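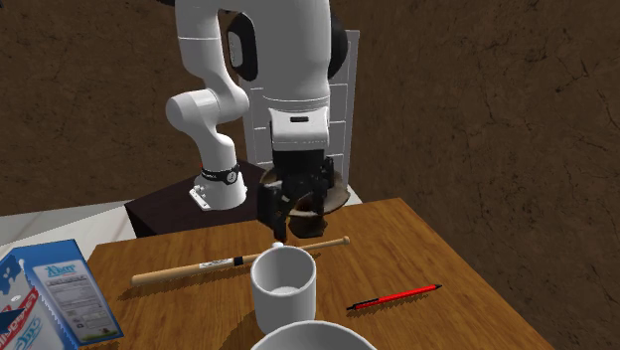

Simulated table with mug, bowl, pen, bat and carton, arm over the far side.

Workshop tips: testing a pick-up routine in simulation before you touch the real arm

Quick notes from the Pernulby bench, typed up between jobs. Mostly for people with one arm, one table and not much time. Lavanya Unnithan did the runs, I did the complaining. Corrections welcome.

Use stuff from the house

Blocks are fine for day one. After that, mugs, bowls, pens, food cartons. A routine that stacks cubes all afternoon will still make a mess of a mug handle. Our standard set has a baseball bat in it too. Long, round, rolls if you look at it wrong. Good test.

Mix fat and thin. A red pen next to a white mug wants a completely different grip, and you want both in the same layout so the routine has to choose.

White things near white things

Put a white bowl right up against a white mug and leave it there. Our first depth filter treated the pair as one lump and went for the middle. Fixed by trusting edges more and color less. If your objects are all different colors you will never find this one.

Crowd the table

Spread-out layouts gave us lovely numbers and told us nothing. Push things close. Let one overlap another from the camera's side. Leave something long behind the mug so the fingers have to think about what they hit on the way down.

We ran 153 layouts in the end. Tidy ones first, crowded ones after. The tidy ones went well enough that we nearly stopped there, glad we didnt. Nearly all the useful failures came out of the crowded batch.

Change one thing at a time

Boring but do it. Move the pen OR change the light. Do both and you'll spend the evening guessing. We kept the same wood tabletop all the way through, then swapped the walls and floor in a separate batch. Rough brown walls, marble floor, whatever the software has. The shadows moved and that was what broke things, the walls themselves made no odds.

Shadows, then

Dark patch on a wood top can read as an object if your threshold is lazy. Turn the light so the arm throws a big shadow over the table and run it again. Two of our routines reached for the shadow. Two! Cheap to find in simulation. Much less fun with a real gripper heading for a real tabletop.

Come down slow near rims

Fast travel up high, slow for the last bit. We start the slow part 10 cm up. Check the finger tips and not only the center of the gripper, the tips get there first and a mug rim is just where they catch. Long fingers especially.

Printed cartons

Keep the print on. Plain boxes are too easy. Dense labels, diagonal lettering and busy pictures confuse matching, and the routine may decide the label is the whole object. Stick the carton near a corner of the table too so part of it drops out of the camera view. Real kitchens do that to you all the time.

Write down the near misses

We only logged success or fail to begin with. Mistake. A grip that holds by a hair counts as success and then drops the thing next time. Add a third box: "held but ugly." Dinesh Salian at Melgate suggested that and it changed our ranking completely. The routine we liked best, Bimlow, had the most ugly ones and went down to second.

What the runs showed, short version

Crowding hurt more than lighting. Lighting hurt more than background. Thin objects failed on the approach, fat ones failed on the lift. Slowing down near the rim helped the mug a lot and did nothing for the pen. One lab, one arm, one table, so dont carve it in stone.

Before moving to the real arm

Save the random seeds. You will want that one bad layout back.
Rerun the worst layouts, skip the best ones.
Weigh your real objects and put those weights in. Default weights are nonsense, our bat was lighter than the mug for a whole batch.
Check friction on anything shiny.
Foam under the real mug for the first tries.

Layout files are with Lavanya, ask her and not me. Bowl tips next time, inside grip vs rim grip, still arguing over it.

Last updated 22 May 2026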